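三、日常使用：开盖、倒水、合盖

先说一句，这一节是我自己写的，前面两节讲配件和首次清洗，写得比较规矩，到了天天要用的部分，我就按平时说话的口气来了。

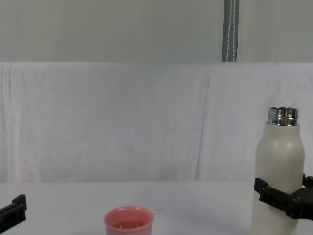

保温瓶这东西，谁家没有一两个呢？可是我在Pendthorpe的茶水间干了这么久，见过的洒水、烫手、盖子拧歪，真是数都数不过来（我自己也没少干）。所以别嫌我啰嗦，跟着步骤走一遍，走过两三次就成习惯了。

开始之前

找一张平整的桌子，高度大概到你的腰就行。桌面擦干，湿桌面上瓶底会打滑。杯子先摆出来，再去动瓶盖，顺序别反了！我以前总是先开盖，然后满屋子找杯子，等找到了，热气也跑了不少。

小杯子我特别推荐。喝热水用小杯，凉得快，倒一点喝一点，剩下的还在瓶里保着温。用大马克杯当然也可以，只是倒的时候要多留神，后面会讲到。

3.1 开盖

1. 瓶子立在桌上，一只手握住瓶身中间偏下的位置。握太高了，拧的时候瓶子容易跟着转，握太低又使不上劲。

2. 另一只手逆时针拧盖。刚装过滚水的瓶子，盖子会比平时紧，别硬来，先松四分之一圈，停一停，听见“嘶”的一声气放出来，再接着拧。

3. 盖子取下来以后，里面朝上放在干净的地方。朝下扣在桌上看着顺手，可是内圈的胶圈会沾灰，下次一合上，灰就全进水里了。

注意：开盖的时候脸不要凑到瓶口正上方。刚灌的水接近100度，蒸汽冲上来一下子就能烫着。Leandro Fuentealba有一回非要低头闻闻茶泡好没有，眼镜糊了还算小事，鼻尖红了一下午。

小提示：拧不动怎么办？戴一只洗碗用的橡胶手套，摩擦力大多了，一般都能开。要是还不行，多半是瓶里冷下来形成了负压，拿温毛巾在盖子外圈捂一会儿再试。千万别用钳子，也别拿刀去撬！

3.2 倒水

1. 把杯子放在瓶子跟前，别拿在手里。手端着杯子接热水，我是坚决反对的，溅出来一滴你就会本能地松手。

2. 握稳瓶身，慢慢抬起来，瓶口凑近杯沿，但是不要碰上。留一指宽就够。

3. 先倾斜一点点，让水成一条细线出来，看准落点，再稍稍加大角度。瓶子满的时候，稍微一斜水就到瓶口了；剩得少的时候要斜很多才出水，而且常常是突然涌出来一股。我最容易失手的就是这后一种情况。

4. 小杯倒到七分满就停。收的时候手腕利索一点往回转，犹犹豫豫的话，水会顺着瓶口的螺纹往下流，流得瓶身上到处都是。

5. 瓶子放回桌上，松手之前确认瓶底整个贴平了。

注意：给小朋友倒水，先在杯里放小半杯凉开水，再兑热的。这个次序我写得斩钉截铁，请照做。

小提示：在瓶子和杯子下面垫一块吸水的布，洒了也不慌。Trinh Mạch用的是旧毛巾剪成的方块，边都没锁，毛毛糙糙的，但是真的好用，我后来也跟着剪了好几块。

3.3 练手（新手建议做一做）

听起来有点傻是不是？倒水还要练？可是家里有老人手不太稳，或者孩子刚开始学着自己倒，练几遍真的有帮助。我带Bautista Paredes练的时候，是这样安排的：

1. 瓶里装凉水，装到一半，盖子先拿掉放一边。

2. 摆一个小杯子，瓶子在惯用手那一侧，杯子靠身体近一些。

3. 每次只倒两口的量，倒完放稳，再来下一次。

4. 连着五次没洒，就把瓶子装满再练。最后才换温水，热水先不急。

我那回要求他倒23次，他倒了六次就嫌烦，跑去吃饼干了。六次也行吧，反正后来没见他再洒过。

3.4 合盖

1. 先看一眼瓶口的螺纹，有水珠或者茶叶渣就拿干净的纸巾擦掉。渣子卡在螺纹里，盖子拧到头也会漏，很多人以为是胶圈坏了，白白去买新的。

2. 检查盖子里面的胶圈有没有翘起来，用手指绕着按一圈。

3. 盖子平放在瓶口上，先逆时针轻轻转一点，感觉到“咯噔”往下一落，就是螺纹对上了，这时再顺时针拧紧。这个小动作请一定学会，盖子再也不会歪着拧进去。

4. 拧到有阻力就停，不要再拼命加那一下。拧得过紧，胶圈老得快，下次开盖的人还要骂你。

5. 横过来在水池上方停几秒，看看漏不漏。只在出门带走的时候需要做，放家里喝就免了。

注意：不要装碳酸饮料，也不要把牛奶和豆浆闷在里面过夜。前者会把盖子顶得很紧，开的时候可能喷出来；后者嘛，那个味道你闻过一次就懂了。

3.5 放在哪里

瓶子平时立着放，离桌边远一点，一个巴掌的宽度是最起码的。敞着口的瓶子更是要往里放，胳膊一扫就倒，满满一瓶水流到插线板上可不好玩。Domingo Maldonado那张桌子深只有567毫米，还堆着两摞书，他最后干脆把瓶子挪到窗台去了，也挺好。

晚上不用的时候，倒空，瓶身和盖子分开晾，瓶口朝上，让里面的潮气散掉。倒扣着晾也不是不行，下面要垫个有缝的架子，不然水汽出不去，第二天早上闻起来闷闷的。

3.6 常见的小毛病

水有金属味：新瓶头几天比较明显，用温水加一勺小苏打泡一晚，冲干净，再灌一次开水倒掉。

不保温了：先排除盖子没合好。盖子没问题，灌上热水过十分钟摸摸瓶身外面，如果发烫，那是真空层漏了，修不了，换新的吧。

瓶口滴水：多半是收得太慢，回去看3.2的第4步。

盖子有茶味：胶圈拆下来单独泡，拆的时候用指甲或者牙签的圆头，别用尖的。装回去记得分正反，我装反过，漏了一包。

瓶底有一圈白：水垢，一勺柠檬酸配温水，泡一个小时再刷。泡的时候盖子不要拧上。

下一节讲胶圈的更换和备用盖的尺寸对照，手边没有尺子的话，先去找一把。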